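How to Level a Top-Loading Washer and Stop It Walking

Last updated 16/06/2024
Filed under: Trunside Home Maintenance, Laundry

A top-loader that shakes, bangs or creeps across the floor during the spin cycle is usually out of level, standing on a weak floor, or both. This page covers leveling, foot adjustment, floor checks and load balance. Suspension and bearing faults are mentioned at the end but need a separate procedure.

The method applies to most upright machines with four threaded feet. Some have self-adjusting rear feet, which are handled differently in step 3.

Tools

Spirit level, 600 mm or close to it
Short torpedo level for the side-to-side check
Open-end wrench to fit the foot locknuts
Wood block for propping the front
Flashlight

Before you start

Unplug the machine and close both water valves. Drain the tub fully. Residual water shifts as you tilt the cabinet and will spoil the reading. Leave enough slack in the fill hoses to pull the washer forward without straining the connections.

If the machine is new or has just been moved, confirm that the shipping bolts, tub brace or foam ring have been removed. A washer run with the brace in place will vibrate hard at any speed, and no foot adjustment will cure it. Clothing and cloths should come off the top before you set a level on it. 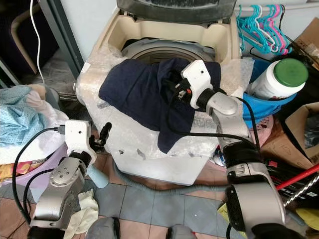 Deb R. writes: I checked mine with the level on the lid and got a perfect bubble, and it still walked. The lid was warped. Moved the level to the cabinet edge and it was off by a good quarter inch.

Readings should be taken on the rigid top frame. Lids flex, and hinges wear unevenly. On models with a curved control panel, use the flat strip nearest the front corners.

Step 1. Check the floor

Press down on each top corner in turn. If the cabinet rocks, note which diagonal moves. Then stand next to the machine and shift your weight from one foot to the other. If the bubble moves while you do this, the floor is flexing and should be stiffened before any leveling. Concrete rarely flexes but is often sloped toward a drain.

On timber floors, try to place the feet over joists. A plywood pad 19 mm thick, cut larger than the footprint and screwed down, spreads the load well. Rubber pads under the feet are not a substitute - they reduce noise but let the cabinet sway.

Step 2. Set the front feet

Tilt the washer back a few inches and slide the block under the front edge. Loosen both locknuts. Screw the feet in as far as they will go, then back them out one full turn each. A low machine is a stable machine. Remove the block, lower the cabinet and take a side-to-side reading. Adjust the low corner only.

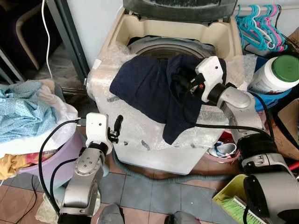 Step 3. Set the rear feet

For fixed threaded feet, repeat the procedure from the back. For self-adjusting feet, tilt the machine forward until the rear feet clear the floor, hold for a moment, and lower it gently. The linkage should drop into position. If it sticks, tap each foot with the wrench handle and try again.

Take a front-to-back reading on both sides. A difference between left and right means the cabinet is twisted, usually from one foot carrying no weight.

Step 4. Lock the feet

Run each locknut up against the base of the cabinet and tighten it while holding the foot still. An unlocked foot will work its way in over a few weeks. Recheck both readings afterward, as tightening can pull a foot slightly.

Step 5. Test under load

Run a spin cycle with a mixed load. The Sturnine machine used to check this procedure spins at 900 rpm, and slight cabinet movement at that speed is normal. Travel across the floor is not.

Distribute items evenly around the drum. One heavy, absorbent item will throw the tub off center on its own; add two or three towels opposite it.

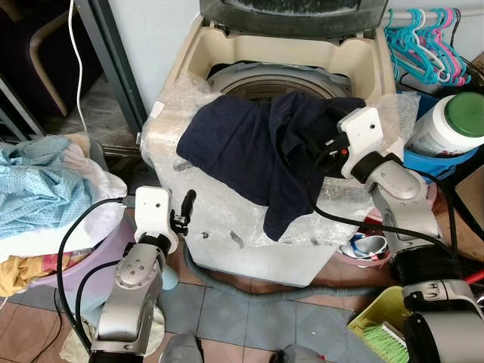

If the washer passes with a balanced load and fails with a mixed one, the leveling is sound and the fault lies in the loading. If it fails with both, repeat step 1, then look at the suspension rods. Push the empty tub down and release it. It should rise once and settle. Continued bouncing points to worn rods or dampers, and these are replaced as a set of 4.

Recheck the level one month after installation and again whenever the machine has been moved.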